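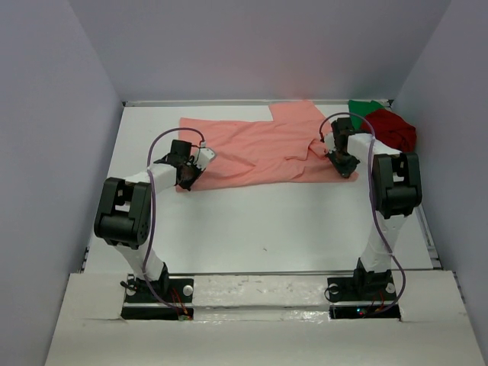
Kamil Paulík had three cloths left to fold and then he could lock up the shop.

The pink one was the largest. It had come back from the Sýkora house with a note pinned to it that said "guest room, please keep separate." The green and the red had no note. They belonged to the same family, he supposed, but the ticket only said two items, mixed, and gave a number he couldn't read.

His mother had run the shop for most of his life. She had taught him to fold on the kitchen table at home, with bath towels first and then sheets, and she never let him use the floor. You find the corners, she said. Everything else follows from the corners. He was nine and he thought there must be more to it than that.

The phone rang while he was looking for the ticket book. It was his sister, calling from Boven.

"Did you talk to the man?" she asked.

"He came by this morning."

"And?"

"He offered ninety a week for the front room. He'd leave me the back."

"That's not an offer," she said. "What would you do with the back?"

Kamil said he didn't know. He could do the mending there, and the pressing. People would have to come in through the yard. He heard her put a pan down on something and turn on the water.

"Mother would have said no," she said.

"Mother turned down 2000 for the whole machine room the year before she got sick. Then we paid to have it hauled away."

His sister didn't answer that. She asked if he was eating. He said he was, and that he had soup on upstairs, and she said she would come on the bus on 5th August and stay two nights if he could stand it. He told her the bed was made up. After he hung up he went to see whether it was, and it wasn't, so he made it.

When he came back down he still had the folding to do.

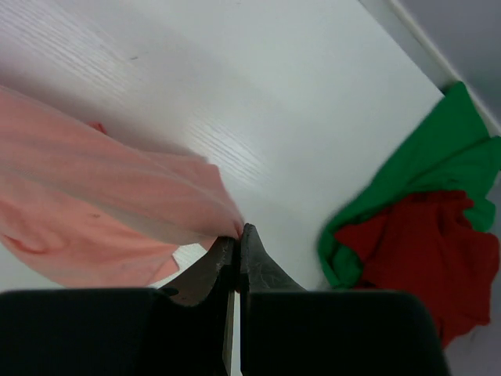 The corner was the place to start. The pink cloth was an awkward shape and didn't want to lie square, and he had learned not to argue with that kind. You brought one side over as far as it would go, and you smoothed it, and if the edges didn't meet you let them not meet and put that part on the inside.

He thought about the front room while he worked. The counter had been there before his mother. There was a groove in it where customers set down their keys. The man from Sesow wanted to sell phones and phone covers, and he had been polite, and he had measured the window twice. He had asked if the counter was attached to the floor. Kamil had told him it was, although he had never checked.

He folded the pink cloth in half again and turned it over. He wrapped it in paper and wrote Sýkora on it, and under that he wrote guest room.

The red was badly creased and he went over it with his palm before folding it. The green gave him no trouble. He put the two of them together in another sheet of paper, and because he had no name he could be sure of, he wrote down the colors.

Then he went out to the front with a flashlight and got down on his knees by the counter. There was dust under there, and a button, and a bus ticket to Ernolo with the date rubbed off. He ran his hand along the bottom edge from one end to the other. He couldn't feel a bolt or a bracket anywhere. He put his shoulder to it and pushed, and it moved — an inch, maybe less — and left a clean strip of floor behind it.

He stood and looked at the strip for a while. Then he went around to the other side and pushed the counter back.

The soup had boiled down by the time he got upstairs. He added water and ate it standing at the stove, and in the morning he called the man and asked him for more money.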